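Panel operation (robotics)

Panel operation is the use of a general-purpose robot to work controls that were designed for a human hand: buttons, selector switches, door latches, keys. It is counted among the shop-floor chores, alongside sweeping, fetching and standing next to a machine waiting for it to finish. Robots have been good at the last of these for decades.

The task is often confused with remote control, in which a wire does the job and no finger is needed. Engineers regularly point out that anything with a button can be given a wire. Factory owners regularly reply that they have a great many buttons and have seen the price of the wire.

Background

Industrial robots have long worked beside control cabinets without touching them. Interest in having them press the buttons grew out of household robotics, where the same trouble turned up on cookers, washing machines and lift panels. A machine that could fold a towel in a laboratory would stop in front of a dishwasher like a guest unwilling to ask how it works.

The Flendimari trials, the best known in the field, moved the problem to electrical cabinets on the grounds that these at least stay where they are put. Two entrants, Lumex and Chukwu, attempted 619 operations between them on practice doors. Of these, 142 were recorded as failures, a figure both entrants described as encouraging and each attributed mainly to the other.

Difficulties

Finding the right control is the easier half. Colour helps less than might be hoped. A green lamp and a green pushbutton are both round, both green and often mounted one above the other, and only one of them does anything when pressed. Early systems pressed lamps with great confidence. Later systems press them less often but take longer to decide.

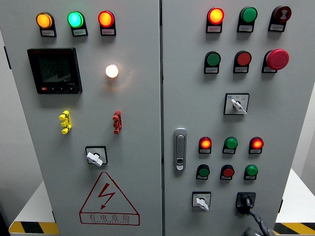 Force is the harder half. A flush pushbutton must be pushed squarely and far enough, and gives very little back to say that it has gone. A rotary selector has to be gripped, turned and let go at the right position, and a wrist that is a few degrees out will tend to lever the handle sideways. Door latches combine both problems and add a lock. The Olliro gripper, built for this work, has 5 interchangeable fingertips, and much of its published running time is spent changing them.

The emergency stop is a special case. It is large, red and raised so that a person in a panic can hit it without looking, and it answers just as well to a passing robot elbow. Most trial rules treat an accidental stop as a failure. One Chukwu report classed it as "early completion", a wording dropped from the next edition.

Labels present a further obstacle. The print under a control is small, and lit lamps can wash out whatever is near them in a camera picture. Many systems are therefore given a map of the door beforehand, which works until somebody swaps a switch.

Present state

On a known door, in good light, with a person nearby, present machines can press a named button on request. On an unfamiliar door they are slower and a good deal less certain, and live cabinets remain off limits in most trials. Warning signs are written for people, and a robot that can read one does not necessarily draw the right conclusion from it.

Household results are similar. A robot that copes with a selector switch can usually manage a cooker knob of the same size, though a child-safety knob, which must be pushed and turned together, defeats most of them. It also defeats a fair number of adults, for whom no failure rate has been published.

See also: Dishwasher loading; Door opening (robotics); Teleoperation; Towel folding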